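Search this guide Enter keyword Go

We use cookies to remember your language and the last page you read. Accept Settings

Reltero for Law Offices: Set-Up Guide

Section 7. Opening matters and running conflict checks

Complete Section 6 (Users and roles) first. You need an Administrator or Intake role for everything in this section. A Fee Earner role can view the conflict log but cannot clear a hit.

7.1 Before you start

Have the following ready:

- Your list of practice areas, in the wording you want to see on bills
- The next matter number you intend to use
- The name of the person who clears conflicts, and of a deputy
- Your contacts file, if you are moving from another system

The contacts file must be in CSV format with one person or company per row. Former names and trading names go in the column headed "Also known as", separated by semicolons. Do not put two people on one row. A married couple entered as "Mr. and Mrs." is treated as a single contact, and neither spouse will be found if they come to you separately. 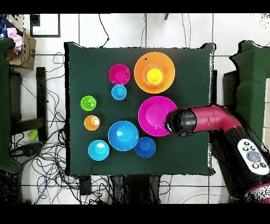
Figure 7-1. Cups and bowls on a green cloth, with a yellow cup inside the large orange bowl.

7.2 Set up practice areas

1. Go to Office > Practice areas.
2. Select Add.
3. Type the name of the practice area. Up to 60 characters are allowed.
4. Choose a default billing method: Hourly, Fixed fee, or Contingent.
5. Choose a closing checklist, or leave the box on None and come back to it in Section 12.
6. Select Save.

Repeat for each practice area. You can rename an area later and the new name will show on open matters. Closed matters keep the old name.

Note: You cannot delete a practice area once a matter has been opened in it. Use Retire. Retired areas stay in reports but no longer show in the intake form.

7.3 Set the matter number format

The matter number is made up of a client number, a separator, and a matter suffix. A new office starts at client 1, matter 001. If you are carrying on from an older system you will want to start higher.

1. Go to Office > Numbering.
2. In Next client number, type the number you want. An office whose last paper file was 1,084 would type 1085, without the comma.
3. Choose a separator. A hyphen or a period will work. Do not use a slash if you store documents in Ekero, which reads the slash as a new folder.
4. Choose a suffix length of two, three, or four digits.
5. Select Preview and check the result.
6. Select Save and lock.

Caution: After you select Save and lock, the format cannot be changed without a request to the support desk. The next client number can still be moved up. It can never be moved down, even if the higher numbers have not been used.

7.4 Import your contacts

1. Go to Contacts > Import.
2. Select Choose file and find your CSV file.
3. Match each column in your file to a field in Reltero. Last name (or Company) and Contact type are required.
4. Select Test import. Nothing is saved at this stage.
5. Read the test report. Rows marked Stop will not be imported. Rows marked Check will be imported but may be duplicates.
6. Correct the file if you need to, and test it again.
7. Select Import.

Leave the page open until the bar reaches the end. If your connection drops, go back to Contacts > Import > History and select Resume. Do not start a second import of the same file.

Accented letters are kept as typed if the file was saved as UTF-8. The report shows a sample row at the top, and it is worth reading a name such as Jääskeläinen there before you go on. If you see question marks or boxes in place of letters, save the file again as UTF-8 and repeat step 2.

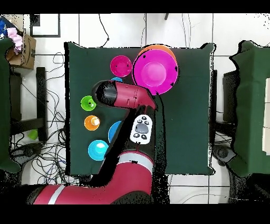
7.5 Turn on conflict checking

Conflict checking is off in a new office. Until it is on, the intake form will let anyone open a matter.

1. Go to Office > Conflicts.
2. Set Conflict checking to On.
3. Under Search in, check every box you want searched. The choices are Clients, Former clients, Opposing parties, Witnesses, Related persons, and Declined inquiries.
4. Under Match, choose Exact, Close, or Wide.
5. Under Cleared by, choose the person who will clear hits. Choose the deputy in the second box.
6. Select Save.

About the match setting

Exact finds the same spelling only. It ignores capitals and accents.

Close finds common spelling differences, short forms of first names (Kate for Katherine), and everything in the "Also known as" column.

Wide does all of this and also compares street addresses, phone numbers, and email domains. It will produce more hits. An office with a large number of corporate clients may find that it slows intake down.

Most offices should start on Close. Family law and probate offices should use Wide for Related persons, which has a match setting of its own under Advanced.

Note: The setting applies to new checks only. Checks that have already been run are not repeated. To run them again, select Recheck open matters. This can take several hours, and you should start it at the end of the working day.

7.6 Open a matter

1. Select New > Matter.
2. Search for the client. If there is no result, select New contact and fill in the short form.
3. Choose the practice area.
4. Choose the responsible attorney.
5. Under Parties, add every other person or company you know of. Give each one a role.
6. Under Description, type a short description of the work. This text prints on bills, so leave out anything the client would not want an assistant or a spouse to read.
7. Select Run conflict check.

The result will be one of the following.

Clear. The Open matter button turns blue. Select it.

Hits found. The matter is saved as Pending and is sent to the person named under Cleared by. You can add notes, but you cannot record time or upload documents.

Not run. A required field is empty. The field is outlined in red.

Caution: Do not collect a retainer on a Pending matter. If Estura is connected, the payment link is blocked until the matter is open, but a check or a bank transfer can still be posted by hand.

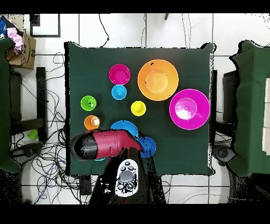

Jeferson Brito wrote in the user notes for 7.6 that his office had been leaving the Parties box for later, and that half of their late conflicts were people who should have been typed in at step 5. He asked for the box to be made required. It now can be: go to Office > Intake form, find Parties, and set Required to Yes. A user who knows of no other party must then check No other parties known before the check will run.

7.7 Clear or refuse a hit

Only the person named under Cleared by, or the deputy, can do this.

1. Go to Conflicts > Waiting.
2. Select the matter. The hits are listed with the closest match first.
3. Open each hit and read the linked matter. Ethical walls still apply, and you may see only the matter number and the name of the attorney to ask.
4. For each hit, choose Not the same person, No conflict, Waiver needed, or Conflict.
5. Type a reason. The reason must be at least 20 characters.
6. Select Sign.

If every hit is marked Not the same person or No conflict, the matter opens at once and the attorney gets a message.

If any hit is marked Waiver needed, the matter stays Pending until a signed waiver has been uploaded. Upload it from the hit itself. A waiver placed in the general documents tab will not release the matter.

If any hit is marked Conflict, the matter is moved to Declined inquiries. The names stay in the search. Any documents the person sent you are held for the number of days set in Office > Retention and are then listed for review.

Note: Reltero compares names and details. It does not decide whether a conflict exists under the rules of your state. That decision belongs to the attorney who signs.

7.8 The conflict log

Every check is kept in the log, including checks that came back clear. An entry shows who ran the check, the names searched, the match setting, the hits, and the reason given for each one. Entries cannot be edited. To correct a mistake, select Add correction; your text is placed under the entry with your name.

To print the log:

1. Go to Conflicts > Log.
2. Set the dates.
3. Choose Summary or Full.
4. Select Print or Save as PDF.

A Full log of more than 489 entries is split into several files. The files are numbered in order and the first one contains the index.

7.9 Common problems

The check keeps running and gives no result.
Look for a one-letter last name or a company entered only as "The." Correct the contact and run the check again.

Message 138: Clearer not available.
Both the person named under Cleared by and the deputy have been made inactive. An Administrator must choose a new person in Office > Conflicts. Matters already waiting are passed on when you save.

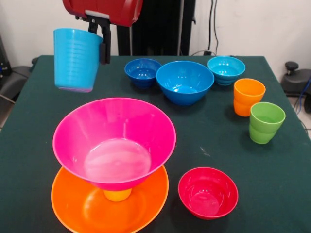
Figure 7-2. Light blue cup, held above the table near a row of bowls and cups.

The same person is listed as a hit against herself.
She is in the contacts list twice. Open either record, select Merge, and choose the record to keep. Roles and matters from both are carried across. A merge cannot be undone, so compare the dates of birth first.

The Open matter button stays gray after a clear result.
The matter was changed after the check was run. Adding a party, or changing the spelling of a name, cancels the result. Select Run conflict check again.

An attorney who has just joined brings a client list.
Import the list under Contacts > Import > Prior firm. These names are searched, but they do not show in the contacts list and cannot be billed. Do not import anything other than names and roles unless the former firm or the client has agreed to it in writing.

Continue to Section 8, Time entry and billing rates.

Last updated 06/11/2022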